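Posted 10 December 2025 | Traredberg Automation Desk
Filed under: Faults & Near Misses

Run 2431 of the Majali gripper stopped on a width fault - the controller reported the fingers closed while they were still open. Rorkell has logged 2 such faults since March.

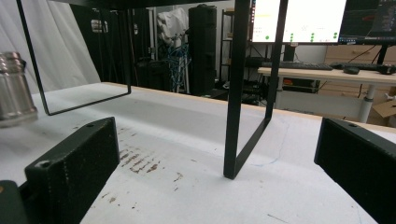
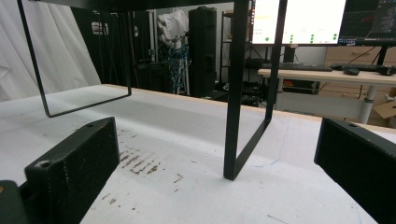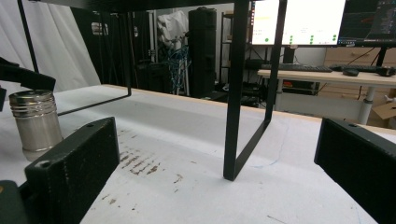
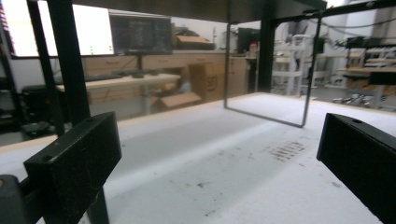
Gripper fingers over the stained white tabletop, Rorkell bench.

Encoder cable replaced, fault not reproduced in 93 cycles. Keep hands clear of the fingers until the firmware patch is in.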